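About Utbridge Evening School

Utbridge Evening School teaches bookkeeping, payroll and office English to adults who work during the day. We have two classrooms on the upper floor of the Sarmiento Building, one block from the bus station. Classes run Monday through Thursday, with a study hall on Saturday mornings.

The school was started by Rin Hattori, who had spent 15 years keeping books for small shops and restaurants in town. Many of the owners she worked for wanted to understand their own accounts but could not get to a college class at two in the afternoon. The first course was one evening a week and covered sales tax, bank reconciliation and how to read a profit and loss statement. Those topics are still in the first term.

What we teach

Bookkeeping I and II are our main courses. Each one lasts 8 weeks. Students work from paper ledgers for the first two weeks and then move to Grarnix, the accounting software we have licenses for in both rooms. You do not need to buy it. If your employer uses something else, bring a note of what it is and we will try to point out the differences as we go.

Payroll is a shorter course and is open to anyone who has finished Bookkeeping I or can pass the placement sheet. Office English is open to all. It covers email, phone calls, invoices and the kind of letter you write when a customer has not paid.

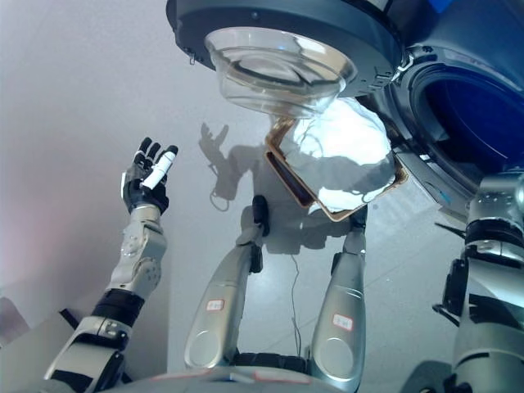
Silver legs and a raised hand.

Class size

We take up to 21 students in the larger room and fewer in the smaller one. When a course fills, we start a waiting list and call people in order. We do not hold places without a deposit, but the deposit is returned in full if you cancel before the first class.

Our teachers

All of our bookkeeping teachers have worked in the field, and most still do. Several came to us as students. Rin teaches Bookkeeping II herself and reads every final project — this is the reason grades sometimes take a little longer in the spring.

Working with employers

Hisell, the wholesale grocery on the east side, has sent staff to us for several terms and pays their fees directly. Other employers split the cost with the student. We can write to your manager with the course outline and an attendance record if that would help. We do not share grades with an employer unless you sign a form saying we may.

Fees and enrollment

Fees are listed by course on the enrollment sheet at the front desk. You can pay in full or in two parts. Textbooks are extra, and used copies are sold from the shelf outside the smaller room. Enrollment for the fall term closes at the end of the summer session, and the placement sheet can be taken any weekday evening before class.

The office is open from four o'clock until the last class ends. Parking behind the building is free after six — please leave the loading spaces clear for the shops downstairs.

Page last updated 8/7/25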